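Yavuz Aksoy
14 Jul 2019

A few people asked me what changed at Flenora after the arm came to the mixed returns table. I work there as shift lead, so I will try to answer in some posts. It is long, sorry. (1/13)

For those who don't know us: we are the returns and sorting shop in Lastville, behind the Kocabaş tire yard. Stores send back boxes of everything. Somebody has to take each thing out, look at it and put it in the correct place. That was all by hand until this year. (2/13)

I did this job myself for six years before I became lead. The hard part is not the weight. You bend over the bin, you reach, you stand up, you turn. In the evening your lower back knows every piece. (3/13)

Now one of our tables has an arm. It takes single pieces from a gray bin and passes them on. The other tables are the same as before. Eleven people on my shift, and still 11 today. I write this first, as it is what my mother asked me first. (4/13)

The pieces we give it are very different from each other, and this is on purpose. Hard, soft, round, flat, see-through. If it can only pick boxes, it does not help us. We have many boxes but boxes were never the problem. (5/13)

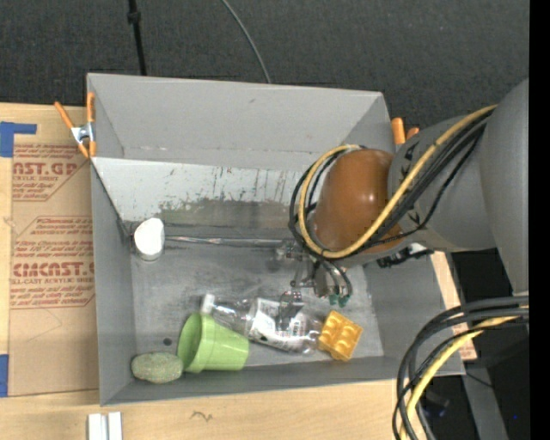

The gripper at the clear bottle, with the green cup and the other small pieces still in the bin.

Clear plastic is the difficult one. A person sees a bottle and does not think. For the arm, a label helps a lot, and the part without label is much harder. Kevser noticed this in the first week, and the technician from Grornar said she was right. (6/13)

Kevser Uysal is the person who runs that table. Before, she was sorting like everybody. Now she fills the bin, watches, stops the arm when needed, and writes down what it missed and why. She has a notebook for it and nobody may borrow it. (7/13)

Numbers, because my manager likes them and maybe you too. Last week 2,696 pieces went through that table. The arm did 2,626 alone. The other 70 Kevser took out by hand. I was expecting more by hand, to be fair. (8/13)

But please don't read it as "70 small jobs". Each one is a stop. She must pause the arm, wait until it stands still, take the piece, check the bin, start again. Some days it is quiet for one hour and then there are four stops together. She says the waiting makes her more tired than the sorting did. (9/13)

So this is one thing that changed: tired in a different place. Less back, more eyes and head. We now switch the person at that table after two hours. In the beginning we did not, and it was my mistake. I thought watching is easy work. (10/13)

Another thing is talking. At the hand tables people talk the whole shift, football, children, prices. At the arm table you are a bit alone. We moved it closer to the others in July and I think it is better now. Kevser can at least hear the jokes, even if they are old. (11/13)

About pay. The people trained on the arm get a higher grade, but the training places are few, and two colleagues who asked are still waiting. They are not happy and I understand them. I have asked for more places and I don't have an answer yet. When I have it I will write it here. (12/13)

Would I send it back? No. Would I put one on every table next month? Also no. First I want that everybody who wants to learn it can learn it, and that the stops are counted as work in the shift plan. If you have such a table in your shop, please tell me how long your people stay on it before you switch. (13/13)

Adding one more, as I got the same question three times: yes, the arm is slower than a good sorter. Kevser on a normal day is faster, no discussion. But it keeps the same speed after lunch, and she is the first to say that she does not.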